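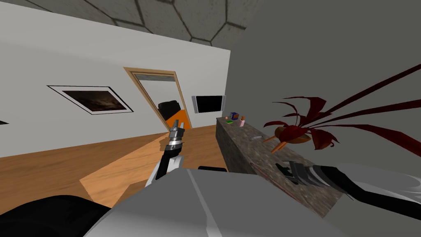 Dark picture, white mount, thin black frame.

Framing my own pictures, one year on

I started doing my own framing last August, after the shop in Gavness that used to do it for me closed. The next nearest one is over an hour away on the bus, and I didn't fancy carrying glass home on my knees. A few people have asked how it's going, so I've written down what I use and what I'd do differently.

Most of what I own is paper: old maps, a few etchings, a set of weather prints I found in a box at the Plovgate market. None of it is worth much. The whole box cost less than a single frame. If you have something valuable, take it to a proper framer and ignore the rest of this.

I buy the frames ready-made from Ekström, the plain black ones in the narrow width. I tried making my own from lengths of moulding and gave up after a weekend. Cutting the corners needs a good mitre saw and mine is not one. The gaps were wide enough to see from the stairs. I filled them with black wax, which looked all right in the evening and terrible by morning.

The mount is the part I do cut myself. For anyone who hasn't come across the word, it's the card border between the picture and the frame. I have a Lurnard cutter, second-hand, with a rail and a sliding head that holds the blade at a slant. It took me a long time to get clean corners. The trick, for me, was changing the blade far more often than seemed reasonable. I now put in a new one after every 2 mounts. A blunt blade drags the card and leaves a furry edge, and there is no fixing that afterwards.

I cut mine wide. Ready-cut mounts tend to be mean, and a small dark picture in a narrow border looks as if it's been squeezed in. With a storm print or anything brown and gloomy, a lot of white around it helps you see what's in there. I also leave the bottom margin slightly deeper than the top. I read that in an old library book and thought it was fussy, then tried it both ways and agreed with the book.

White card isn't all one white, by the way. I have ordered "soft white" from three places and got cream, grey and something close to pink. Ask for samples. Hold them against the paper in daylight, by a window, and leave them there for a day if you can.

Costs, since that was the main question. I worked it out from my receipts and I've spent nearly 1000 crowns on card alone, a good part of it wasted while I was learning. The cutter was 1085 with the rail. The last framing job I paid for was a single map, and it came to a bit more than the cutter. So it has paid for itself, if I don't count my time, and I don't.

Hanging is the bit I still dislike. Our walls are hard plaster over something harder, and the drill wanders. I put tape on the spot first and start the hole with a nail. I use two hooks for anything wider than my forearm, which stops it tipping when a lorry goes past. I hang everything lower than I used to as well. The middle of the picture should be near eye level, and I had been going by the top of the frame for years.

I have 3 prints left from the market box. One has a brown stain across the corner that I could hide under the mount, but I'd lose the title with it, so it's been lying flat in a drawer while I make up my mind. The other two are cut and waiting for glass. Ekström have put the small size on back order until the end of the month.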